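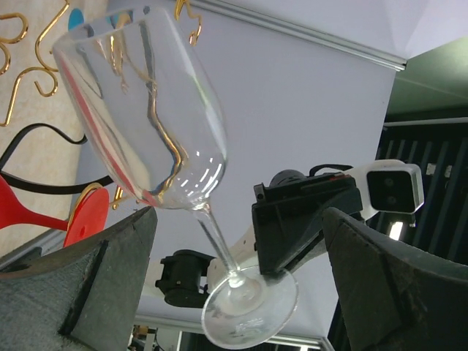
What hardness value should be entered in a metered water softener?

Enter the measured hardness in grains per gallon, plus an allowance for dissolved iron if the test shows any. A result reported in milligrams per liter must first be divided by 17.1.

Home Water Tools Softeners Filters Parts Contact

Setting Up a Metered Water Softener

By Lavanya Iyer
December 14, 2025

This procedure covers a single-tank, metered, downflow softener with a separate brine tank. The screens and button names are those of the Mulitz control valve, but most metered valves ask for the same values in a different order. The softener is assumed to be plumbed in, with the bypass closed to service and the power supply connected.

Tools and materials: a drop-count hardness test kit, an iron test strip, a clean sample cup, a tape measure, softener salt (pellets or solar crystals), a bucket, and the manual for the valve.

Step 1. Test the raw water

Take the sample from an outdoor spigot or any tap upstream of the softener. Run the water for several minutes before filling the cup. Do not sample from the water heater, which may hold older water.

Rinse the test vial twice with the sample, fill it to the mark, and add the indicator. Add the titrant one drop at a time and swirl after each drop. Stop when the color no longer changes. Most drop kits are calibrated so that one drop equals one grain per gallon, but check the label; some use a different ratio.

Run the test twice. If the two results differ by more than one drop, run it again and discard the odd value. Test for iron separately. Clear-water iron uses up resin capacity in addition to hardness, and a common allowance is four grains per gallon for each milligram per liter of iron. Water with visible rust particles needs a filter ahead of the softener, and no setting on the valve will make up for that.

The house used as the working example on this page is in Tomammont and is on a shared well. Its raw hardness tested at 18 grains per gallon with no detectable iron. The hardness setting is therefore 18.

Step 2. Measure water use

Estimates based on the number of occupants are acceptable for choosing a softener. For programming one, use the water meter. Read it, wait several days of normal use, and read it again. Leave lawn irrigation off during this period if the irrigation line is plumbed ahead of the softener but behind the meter.

In the example house the first reading was 2,897 gallons and the second, taken 5 days later, was 3,597 gallons. The difference is 700 gallons, so daily use is 140 gallons. Three people live there.

If the house has no meter, many valves log daily use after startup. Program the valve with an estimate, then return and correct it when the log has a full week in it.

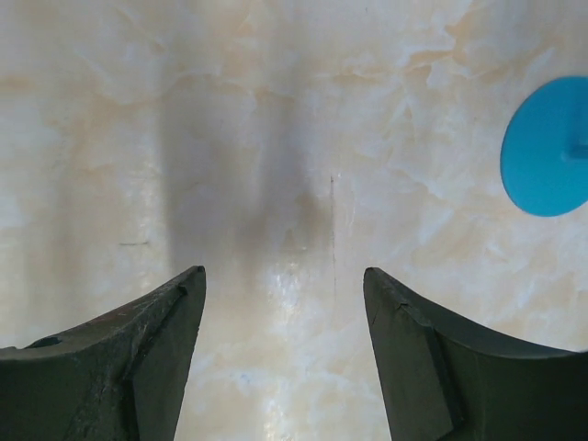 How is the regeneration interval calculated?

Divide the usable capacity of the resin in grains by the number of grains removed per day. Usable capacity means the capacity at the chosen salt dose, after the reserve has been subtracted.

Step 3. Calculate capacity and reserve

Rated capacity on the carton is usually the figure for the highest salt dose. At a moderate dose the same resin gives less capacity in total but more capacity per pound of salt. Use the salt dose table in the manual and pick a line near the middle.

For the example softener, the middle line gives 24,000 grains. The arithmetic is as follows.

Daily hardness load: 140 gallons times 18 grains per gallon equals 2,520 grains.
Reserve, one day: 2,520 grains.
Usable capacity: 24,000 minus 2,520 equals 21,480 grains.
Gallons between regenerations: 21,480 divided by 18 equals 1,193 gallons.
Days between regenerations: 1,193 divided by 140 equals 8.5 days.

An interval between five and 14 days is generally satisfactory. With a shorter interval, the softener is small for the load or the salt dose is set too low. With a much longer one, set the day override so that the bed is still regenerated at a fixed maximum interval. This matters most where iron is present.

Step 4. Program the valve

Hold MENU until the display unlocks. Set the values in this order:

Time of day. The default regeneration time on most units is 2:00 a.m. Change it if someone in the house draws water at that hour, because many valves pass untreated water during the cycle.

Hardness. Enter the corrected value from Step 1.

Capacity. Enter the figure from the salt dose table. Do not subtract the reserve yourself if the valve has its own reserve setting, or it will be subtracted twice.

Reserve. Choose a fixed value of one day of use, or variable if the valve offers it. Variable reserve needs a few weeks of history before it settles.

Day override. Set 14 days, or fewer if there is iron in the water.

Brine refill time. Divide the salt dose in pounds by three to get gallons of refill water, then divide by the refill flow rate printed on the flow control. A nine-pound dose requires three gallons. With a flow control of 0.5 gallons per minute, the refill time is six minutes.

Press MENU again to save. Some valves discard changes if they are left on a setting screen until the display times out.

Step 5. Connect the drain and brine lines

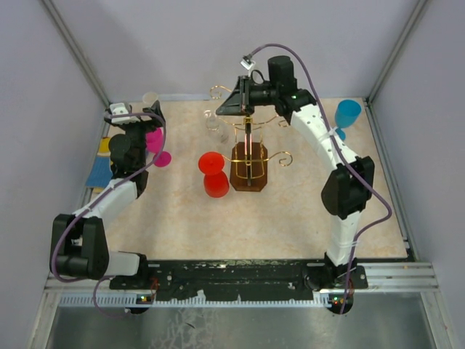

Brine tubing should be cut square, pushed fully into the fitting, and left long enough that the brine tank can be moved for cleaning without loading the joint. Measure the route with the tank in its service position, then add a margin before cutting. The slack should be able to hang freely, in the way the purple cable in the photo loops down in an arc along the arm. Tubing pulled straight between two fittings tends to draw air at the nut, and a small air leak is enough to stop brine draw. Check the line for kinks after the tank has been filled, as the tank may shift under the weight.

The drain line follows different rules. Keep it short, keep it free of sharp bends, and secure it at the discharge end so that it cannot jump out during backwash. An air gap is required between the end of the line and the standpipe or floor drain. The Gidey air gap fitting suits half-inch tubing and clamps to a standpipe. Local code governs the size of the gap and where the line may discharge, and some septic installations have extra restrictions.

Step 6. Start up

Add water to the brine tank by hand to a depth of a few inches, or to the level given in the manual. Add salt until the tank is half full. Start a manual regeneration and allow the valve to reach the backwash position.

Open the bypass slowly to the quarter position and let the resin tank fill. Air will leave through the drain line in bursts. When the flow at the drain is steady and free of air, open the bypass fully. A small amount of amber resin dust is normal in the first backwash. Whole beads are not, and suggest a damaged screen or a distributor tube that is not seated.

Advance to the brine draw position and watch the level in the brine tank. It should fall slowly. If it rises or does not move, check the drain line for a restriction, then the injector screen, then the nuts on the brine line. Let the remaining cycles finish without advancing them.

Step 7. Verify

Run a cold softened tap for several minutes and test it with the same kit. A correctly working softener gives zero to one grain. The hot side will lag until the contents of the water heater have been replaced.

If the result is higher, confirm that the bypass is fully in service. Next check for an unsoftened branch tied into the line. In a Gullham duplex that Jagadeesh Poojary worked on in September, an old toilet supply crossed back into the cold line and raised the reading by 3 grains. Capping it cleared the fault.

Write the hardness, capacity, salt dose, and refill time on a card and tape it inside the valve cover. Retest the raw water once a year on a well, and after any notice of a source change on a public supply.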